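Reading a Room, Handout 2: Surfaces and Storage
Course tutor: Zsófia Szűcs, Varkdale

Welcome back! Today we start with wood grain, my favorite part of the whole course. Get down close to a tabletop and follow one line with your finger. Where do the lines bunch up? Where do they spread out and leave a wide, pale band? Sketch it before you name it.

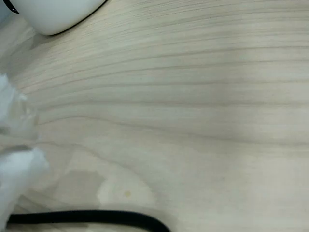

Fig. 1. Pale tabletop with wavy grain, curving lower down.

Look how the streaks run nearly parallel toward the right and then bend into broad arcs! Spend 11 minutes on a pencil study of your own table.

Next, dark furniture against light walls. A black cabinet pulls the eye hard, and a low open unit nearby can soften that (Damian Kalinowski will argue the opposite next session, so come ready).

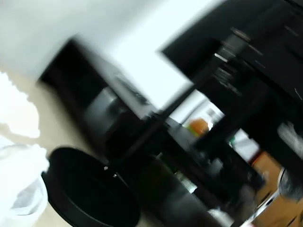
Fig. 2. Tall black cabinet and low dark unit, white wall, pale floor.

For next time: draw one storage piece at home, open compartments included, and write up to 400 words on what it does to the wall behind it.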